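# Holding Temperature: How a Small Dining Room Times Its Fish

Service at Tedness begins with a thermometer check. The restaurant occupies the ground floor of a former grain office in the river town of Tomisberg, and its set menu depends on the kitchen knowing, to the degree, what is happening in the oven. 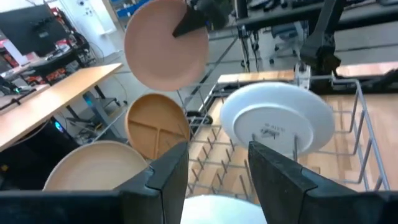

According to one reader, who wrote in after our short notice on Tedness last May, the trout was served too cool and the menu should have carried a warning. The complaint is a fair starting point, as serving temperature is the part of the meal that the kitchen has thought about longest and that guests most often question.

The trout is cooked at a low oven setting until the center of the fillet reaches 113°F. At that point the flesh is opaque but still moist, and it separates along the natural lines of the muscle under light pressure from a fork. Most restaurants take trout well past this. A guest used to fish at 140°F will read the Tedness fillet as lukewarm, and by that measure the reader is correct. The menu now has a line stating that the fish is served warm and that a hotter version can be had on request. I ordered it both ways. The hotter fillet was firmer and drier at the tail end, with a stronger smell and a little white protein on the surface. The cooler one was better with the sauce.

The sauce is a butter emulsion, sharpened with cider vinegar and held in a covered pan over warm water. Its working range is narrow. Below the bottom of that range the butter begins to set, and above the top the emulsion separates. Low-temperature fish suits it, as the sauce does not break when it meets the fillet. It does cool quickly once spooned out, and the portion is small. I finished mine within a few minutes and would have liked another spoonful.

## The menu

The evening menu has four courses. There are two choices at the first course and two at the main, with a fixed soup between them and a fixed dessert at the end. Bread is served with the soup.

The first course on my visit was a salad of roasted beets with a soft goat cheese from Irnement, a dairy farm north of the town. The beets had been baked in salt crust, peeled and cut while warm, and dressed at once so that they took up the vinegar. The cheese was mild and slightly grainy. It was portioned generously, and the dish leaned toward the cheese as a result. The other option, a plate of cured pork with pickled onion, was better balanced. The pork was sliced thin enough that the fat softened on the tongue, and the onion had kept its crunch.

The soup was parsnip, thinned with stock and passed through a fine sieve. Parsnip soup tends to be sweet, and this one had been corrected with mustard and a good amount of black pepper. It was the hottest item of the evening. The bread is a plain wheat loaf with a dark crust and a moderately open crumb, sliced thick. Salt was low in the loaf I tried, which may be deliberate given how well seasoned the butter was.

The alternative to trout is a braised beef shoulder, cooked overnight and reheated in its own liquid. It holds its temperature much longer than the fish and will suit anyone who eats slowly or talks through dinner. The braising liquid is reduced to a glaze and brushed on in layers. I found the glaze one layer too sweet, but the meat itself was very good, with the connective tissue fully melted and the grain still visible.

Dessert was a baked custard with stewed plums. The custard had set evenly from edge to center, without bubbles along the wall of the dish, a sign that the water bath had been kept below a simmer. The plums were tart and lightly spiced.

## Wine and the room

The wine list is short and mostly white. Lambrakis, a small importer, supplies the greater part of it, and the house pour is a dry white of theirs with firm acidity and little oak. It was served cold -- colder than the food needed -- and improved over the soup course as it warmed in the glass. A lightly chilled red is the better match for the beef. Both are available by the half glass, a size more places should offer.

The building dates from a period when the town shipped grain by barge. A framed ledger page near the entrance records 1157 sacks in a single entry, and the thick masonry of the old weighing room now forms the back wall of the dining area. It makes for a quiet room. Conversation at the next table was audible only as a murmur, and there is no music. The wall also stays cool through the evening, so guests seated against it may want a sweater.

Pacing was even through the first courses and slower before dessert. The trout leaves the oven only when the table is ready for it -- staff check before it goes in -- and this can add several minutes to the wait. Guests who want the hotter version should say so when ordering, as the fillets are not returned to the oven once plated.

Tedness serves dinner only. Booking is by telephone, and requests for dishes without dairy need a day's notice on account of the sauce.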